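Hi, I'm Seon-mi, and this is Flalta. I started it in 2000 with 11 mismatched bottles, a borrowed shelf and no real plan. I just liked glass! Old glass, new glass, the tall kind you put one branch in, the little stubby ones that end up holding toothpicks. My mother thought I'd be over it by summer.

These days there are 4 of us. Dwayne Hutchins does the buying and drives the van, Yu-ting Lu washes and checks every piece (she can find a chip with her thumb before I've got my glasses on), and Chrysoula Karamanlidis packs the orders. We keep roughly 500 pieces in stock, more in October when people start thinking about presents.

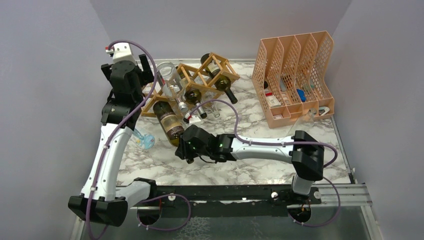
Do you sell single bottles or only sets?
Both. Most of what we carry is sold one at a time, and if you'd like a group that looks good together, tell us the height of your shelf and we'll pick one out for you.

Everything gets wrapped in plain paper, then boxed with more paper than you'd think it needs - Chrysoula won't hear of using less. If something still arrives broken, write to us and we'll send another or give you your money back, whichever you like.

The shop opens at 10 a.m. Come in and pick things up, we don't mind fingerprints.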